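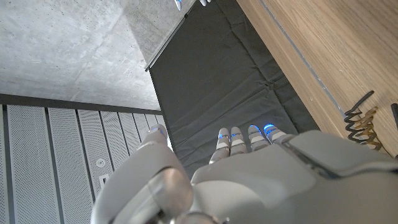
Slide 1. The hand over the padded mat, wrist camera view. Blue lights at the joints and tips.

Speaker notes - "The grip that did not let go"
Talk time 20 minutes, questions after. Please keep the order of the slides, the video on slide 5 needs a moment to load.

Slide 1 - Opening
Good morning. My name is Relu Pop and I work on the hand software at Nirholm. Today I will talk about one fault. It is a small fault in the code, but it made us stop all work with the hands in May, and we changed many things after it.
Let the picture stay while people find their seats. Ask: who here has worked next to a robot hand with powered fingers? Wait for hands.
Say that the blue lights are important later in the talk.

Slide 2 - What happened
We were running the long grasp test. The hand closes on a soft block, holds it, opens, and moves back. It was cycle 112. The hand closed and did not open. The operator was Nives Gentile. She pressed the normal stop on the screen, and the screen said "Stopped". The fingers kept their force.
Nives then did what many of us would do. She reached in to take the block out. When she pulled it, the index finger closed more, and it held the side of her glove for 57 seconds, until Sivaprasad Bhat cut the power at the wall.
She was not injured. Say this early and clearly, people worry. The glove was one size too big and her finger was not inside the part that was held.
(Nives has agreed that I use her name. She has read these notes.)

Slide 3 - What we believed at first
Our first idea was a mechanical problem, a tendon that jumped from its guide. Sivaprasad opened the hand the same afternoon and found nothing wrong. Then we suspected the motor driver from Premov, and I wrote them a not very polite email. I have apologized for it. The driver did exactly what we told it.

Slide 4 - What it was
Go slowly here.
The hand has two control loops. The outer loop decides the position of the fingers. The inner loop keeps the force. When you press stop on the screen, the outer loop stops. The inner loop should receive a "release" message and go to zero.
On that day the network was busy and the release message was lost. We sent it only one time. The inner loop never heard about the stop, so it continued to hold the last force. When Nives pulled the block, the force went down, and the loop closed the finger to bring the force back.
So the screen told the truth about the outer loop and nothing about the inner one.
If someone asks why there was no timeout: there was one. It was set to zero during debugging, and zero means "never". I made this change myself.

Slide 5 - Video
Play from the start, no sound. We repeated the fault with a rubber tube in place of the glove. It took us 6 tries to make the message drop at the right moment. Point at the index finger when the tube is pulled.

Slide 6 - The lights
In our design, blue meant "powered and healthy". At the time of the fault all lights were blue. Nives looked at them before she reached in. She told me later: "I saw blue, I saw Stopped, I thought it is fine." I find this the most difficult part of the story, and I ask you to think about what your own lights say.
Aurélien Poulain has now changed the logic. The color comes from the inner loop only, and if there is force in a finger, the light of this finger blinks.

Slide 7 - What we changed
- The release message is repeated until the inner loop confirms it.
- If the inner loop hears nothing for 2 cycles, it goes to zero force. The value can not be set to zero any more.
- The screen says "Stopping" until the confirmation comes.
- A hardware stop is fixed at the table edge, within reach from both sides. It cuts motor power directly.
- Hands stay out of the work area until the hardware stop is pressed. Also for "only one second".

Slide 8 - Open points
With motor power off, the fingers still have some friction, and a thin object can stay caught. Hui-mei Kan is testing a manual release lever, but it makes the wrist around 15 percent heavier. We have not decided.
We also did not check yet if the older Altier grippers have the same problem. The code was copied from there, so I expect yes.

Slide 9 - Thanks and questions
Thank Nives, Sivaprasad, Aurélien and Hui-mei.
Likely question: did we report it? Yes, as a near miss, on the same day.
Likely question: can we have the test script? Yes, write to me after the talk.
If there is time left, go back to slide 4 and show the message timing again.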